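A morning at the Dillthorpe paper mill open day

I had wanted to see inside the mill at Dillthorpe ever since I was small enough to be lifted up to look over the wall at the waterwheel, so when my cousin forwarded the notice for the October open day I booked the first tour of the morning before I'd even checked the trains. (The trains were fine. The bus from Lowther was not, and I ended up walking the last two miles along the river, very happily, in a light drizzle.)

You go in through the old rag loft. In the days when the mill ran on linen and cotton rags, this was where they were sorted, cut and stripped of buttons, and the floor is still full of little brass and bone discs wedged between the boards! Our guide, Areti Mavromatis, let us get down on our knees and look. She has worked there for most of her life, first in the finishing room and now on the vats, and she talks about pulp the way some people talk about bread dough.

Downstairs it's noisy and warm and smells of wet cardboard and something slightly sweet. The beater was running, a great oval tub with a roll going round in it, and Areti scooped out a jugful and held it up to the window so we could see the fibres drifting. Then came the part I'd been waiting for, the vat. Ernő Szekeres makes the sheets by hand, and it takes him no time at all: mould in, up, a shake one way, a shake the other, and there's a sheet of paper lying on the wire, shining. He turns it out onto the felt with a sort of rolling press of the wrists. He lets visitors have a go, and I did three. One had a hole in it, one was thick as a biscuit at one corner, and the third he called "usable", and I was absurdly proud.

The drying lofts are reached by a ladder stair, and I'd go back for them alone. The sheets hang over ropes in small bundles, with wooden shutters all along both walls that are opened or closed a crack depending on the weather. On a damp day like ours they were nearly shut, and the light came in as thin stripes across all that white. There's space for 2,000 sheets up there when the mill is busy. I stood about far too long and had to hurry after the group.

After tea (excellent ginger cake, 479 slices sold the year before, according to the sign on the urn) we were taken into the sizing and testing room. Size is the gelatine the sheets are dipped in so that ink sits on the surface and doesn't bleed. Shuk-fan Hsiao handed out offcuts of unsized, lightly sized and heavily sized paper and told us to draw on all of them with whatever we had in our bags, then went round peering at the results with a magnifier. The unsized bits drank everything up and went furry at once. My fountain pen was a disaster on it and quite lovely on the heavy stuff.

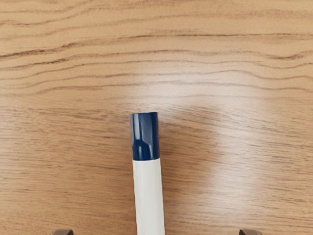 A marker with a dark blue cap, on a wood-grain tabletop.

The last stop was the watermark store, up a short corridor lined with old moulds. Watermarks are made with wire, bent into shape and stitched onto the mould cover, and the mill has kept 530 of them, going back to the earliest owners. There are anchors, hares, a rather cross-looking swan, and a whole drawer made for an estate called Birkutmont that ordered its own letter paper for generations. Nikau Tawhiri repairs them and still makes new ones to order. He was bending a small fern while we watched, with pliers so fine they looked like something from a dentist's, and he said the curl at the tip had taken him the whole of the previous afternoon.

The shop is in the old counting house. I bought a pad of the rough cream, a bag of odd-coloured offcuts for my niece and one big sheet with the hare in it, which I carried home in a tube under my coat.

Practical bits: tours start at ten and the last one leaves at three. Wear flat shoes for the ladder stair and something you don't mind getting splashed. The ground floor has level access, but the lofts don't. Bring cash for the cake.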